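Section 4. Preparing the serving table and working beside the arms

This section is for the staff of the pantry counter. It is not for the technician. If you are looking for mounting, wiring or the network, please go back to Section 2. The tasks in Section 4 can be done by any person who has finished the Nimside introduction course.

4.1 What changes in your shift

Before the Puvetti station came, one person stood at the counter and put each order together by hand. With the station, the arms do the picking and the placing. Your work moves to the time before and after: you fill the displays, you check the dates, you decide what is offered today, and you talk with the guests. You will walk less and look more. Some colleagues find this more tiring in the first two weeks, so the shift leader should plan a change of person every 2 hours during this period.

The station does not decide about food. If an item looks damaged or too old, a person must take it away. The arms will pick it otherwise.

4.2 Before you start

1. Read the note from the previous shift in the Mivetti log. If there is an open fault, do not start the station.
2. Check that the emergency stop button is free and that you can reach it from your usual standing place.
3. Wipe the table with a dry cloth. Use the wet cloth only when the station is in Pause.
4. Look at the cables. They must hang in their loops and must not lie where the arms will move.

CAUTION: Never reach over the table while the station is in Run. Press Pause first, wait until the arms have stopped, and only then put your hand inside.

4.3 Filling the table

1. Set the station to Pause.
2. Put the bottles in the clear rack, with caps up. Fill the back tier first and then the front tier.
3. Put small boxes and jars on the stepped stand. Leave a finger of space between the items, so the gripper can close around one without pushing the next.
4. Lay chocolate bars flat along the bottom step.
5. Put bagged snacks in the white tray. Do not stack them higher than the rim of the tray plus one bag.
6. Place the round basket on the right side of the table. Wrapped sandwiches and cake are delivered into this basket.
7. Press Confirm on the screen. The station compares the table with the menu and shows a list. Remove from the list any item that you do not want to offer.

NOTE: Soft food needs the low grip setting. You choose it one time for each product, in Menu > Product > Grip. If you change the supplier, choose it again - a new wrapper can be thinner than the old one, even when the food inside is the same.

When the list is confirmed, turn the key to Run and step back behind the line. Stay for the first order. Watch how the gripper takes the item and carries it to the basket.
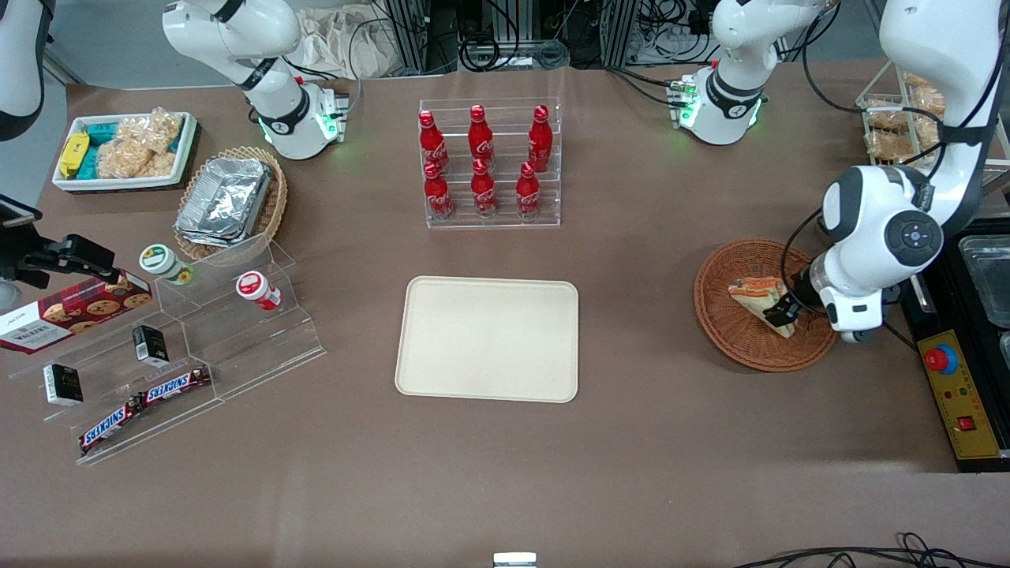

Rekha Murthy wrote to us after the first month at the Văduva site that the manual should speak more openly about the waiting. Her team had the habit to help the arm, she said, because standing still with guests in front felt impolite, and they kept pressing Pause to straighten one bar or one box. "We made it slower than it was alone," she wrote. She asked us to print the rule they use now, and we do it gladly: during an order, the hands belong to the guest side of the counter.

4.4 During service

1. Greet the guest and help with the order screen if it is needed.
2. Let the station finish the order completely before you refill anything.
3. Refill when the screen shows Low, or in a quiet moment of your choice. Always use Pause.
4. If an item falls, press Pause, pick it up and throw it away. Press Skip if there is no second one.
5. If the same item falls again, take it off the menu and write it in the log.

CAUTION: Do not catch a falling item. This is also valid for bottles.

If you hear an unusual sound, or an arm stops in a position that you do not know, press the emergency stop and call the technician. You do not need permission from the shift leader for this. It will never be counted against you.

4.5 Message codes for the staff

Code 8: the basket is not in its place. Pause, move the basket back, press Confirm.

Code 936: the gripper closed but holds nothing. Check if the item is still on the stand and stands straight. Press Retry once. If the code comes again, press Skip.

All other codes are for the technician. Write down the number before you switch off.

4.6 End of shift

1. Press Finish. The arms go to the rest position - please wait for the tone.
2. Turn the key to Off and take it with you.
3. Bring the open food to the kitchen and write the quantities in the log.
4. Read the order counter on the last page of the screen. At 2,000 orders the gripper pads must be changed, and the technician needs a few days of notice.
5. Hand the key to the next person directly. Do not leave it on the counter.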